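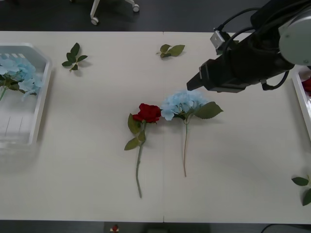
Onuvon Films Names Marjorie Tunstall Executive Editor of Its Documentary Desk

VORNOLMONT — Onuvon Films is delighted to announce that Marjorie Tunstall has joined the company as executive editor of its documentary desk. She starts in February and will lead a team of producers, editors and researchers working on long-form stories for television.

Tunstall comes to Onuvon from the regional broadcaster Urnetti, where she oversaw 140 reports on housing and farm work and edited the feature-length film "The Tindall Line." That film followed a group of bus drivers through the last winter of a rural route, and it drew more than 600 letters from viewers — many of them handwritten, and quite a few from former drivers with stories of their own!

"I read every one of those letters, and I still go back to them," Tunstall said. "People want to see their own towns on screen, told slowly and with care. Onuvon gets that, and I can't wait to start."

Her first project will be a television movie about the river towns below Vornolmont, drawn from 864 hours of home video lent by local families. Editing is already under way, and the finished film will run about 50 minutes longer than the company's usual broadcasts. Tunstall grew up two streets from the water and knows a good many of the places in the tapes (she learned to swim at one of them).
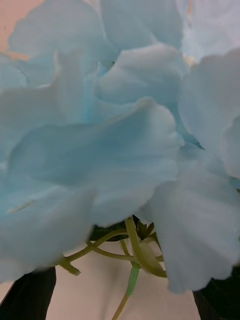
Will Tunstall still direct her own films?

She will direct the river towns movie herself and then divide her time between directing and running the desk.

Tunstall will meet local filmmakers at an open evening on Wednesday at 7 p.m. in the Onuvon screening room. Entry is free, and short works in progress are very welcome. Interview requests can be sent to the Onuvon Films press office.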